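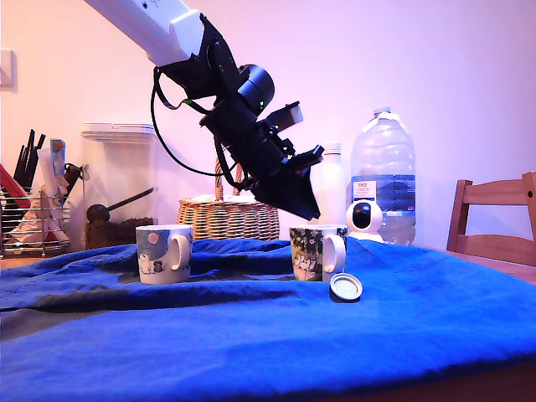
Category: Accessible publishing

Murska Large Print

Murska Large Print was a small transcription firm based in Kendside, making large print and audio versions of everyday paperwork. Bank letters, bus timetables, hospital leaflets, later on school books. Founded by Florencio Olmedo, a former typesetter, in two rooms over a shoe shop on Lennox Street.

First big order was the Devside bus timetable, 72 pages in the ordinary edition and a good deal longer once reset. Type size was 19 point as standard, bigger on request. Audio came later, at first on casette, then CD.

By its last full year the firm had 764 titles on its list and 2545 people on the postal register, most of them in Devside and the villages north of it. Braille was never done in house. Orders for it were passed to a printer in Lennox.

Trading stopped in October, after the council contract went elsewhere. Master files were given to Kendside library, wich still lends the audio titles. The large print stock was split between three day centres.

See also: Large print; Talking newspapers; Kendside library

Last updated: April 23, 2014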